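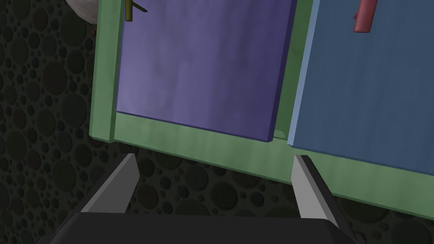 Dullurcombe Public Library, Local History & Genealogy Desk

Dullurcombe Death Notices, transcribed set
README, last touched 11 September 2020

What it is
Typed-up text of death notices and obituaries from the Zatesgate Courier plus the loose memorial cards from the Cekov funeral home boxes. Nearly 400 notices so far. One row per notice, not per person, so somebody with a short notice and then a full obituary shows up twice. Use person_id to join them.

Who did what
Typing: Analyn Pangilinan, Rodel Salazar
Second read against the microfilm: Nazareno Parisi
Files, scripts, this readme: Ariel Marquez

Files
notices.csv - the main one
people.csv - one row per person, names and dates only
places.csv - place names as printed, plus what we think they are now
cards.csv - Cekov memorial cards, same columns as notices but page is blank
changes.txt - read it before you email us

UTF-8, commas, quotes around the text column. Excel will mangle the accents if you just double click. Import it.

Columns in notices.csv
notice_id - never reused, gaps are notices we merged or pulled
person_id - links to people.csv
printed_date - date of the paper, NOT the date of death
death_date - only if the notice gives it or it can be worked out ("last Tuesday" type wording gets worked out from printed_date and flagged in date_note)
age_printed - as printed, even if the math is wrong. Often wrong
birthplace_printed - spelling left alone
text - full notice
survivors - names split out with semicolons, messy
typist - initials
checked - y or n

Spelling
We kept the paper's spelling in the text column. Old country place names especially, the Courier spelled the same village 6 different ways over the years and families did too. Don't fix them in text, fix them in places.csv. Women listed only as Mrs. plus the husband's name: first name goes in people.csv if we found it somewhere else, with the source. If not, left blank. Please dont guess.
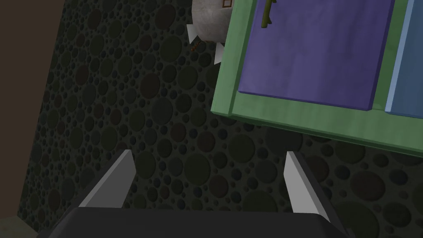
Spotted floor with the brown strip at left.

Splitting and name matching
Done with Mangubat, the little script in the tools folder. It takes the typed text, finds the "survived by" part and breaks it into names. Works OK on notices with the standard wording. Falls over on:
- "and several cousins overseas"
- married daughters listed under the husband's first name
- "preceded in death by" in the middle of the survivors sentence (it will tell you dead people are survivors, check by hand)
- anything in the May batch, which was typed with line breaks left in

If you rerun it, rerun on a copy. It writes over the survivors column without asking.

What is left out
Street addresses of survivors. Phone numbers. Cause of death for anyone in the last 30 years, taken out of the text and marked [removed]. Paid "in memory of" verses from the anniversary page are not in here either, there is a seperate box for those and no plan yet.

Known problems
Coverage is lumpy. The microfilm has two bad reels, so whole stretches have nothing, and a gap in the csv doesn't mean no one died.
The paper charged by the line for a while. Notices get very short, survivors get dropped. Do not use survivors counts for family size.
People who came here late in life tend to have the longest notices and the shakiest birth dates. The family often gave one year to the paper and another to the stonecutter. We list the paper's.

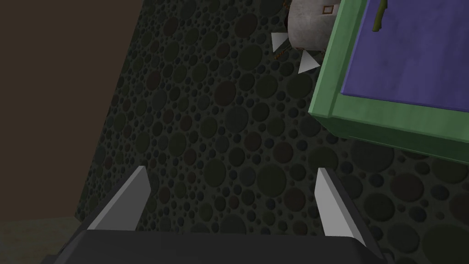 Where we had a headstone reading from Valter Teixeira's cemetery walk it goes in date_note and the printed date stays put. His notebooks are at the desk, ask to see them, they don't go out.

Corrections
Families first. If it's your grandmother and we have her name wrong, tell us, we add a note the same week. The printed text stays as printed but the note shows up in people.csv. Send the notice_id and 2 lines on how you know. Scans of certificates welcome but not required.

If a family asks for a notice to come out we pull the row and the id stays empty. So get a fresh copy before you publish anything.

Use
Free for family and school research. Credit the Local History & Genealogy Desk. Ask Ariel before putting the whole file on another site.

To do
finish second read (checked = n is still a big chunk)
strip line breaks from May batch
match cards.csv to people.csv, only started
maiden names column??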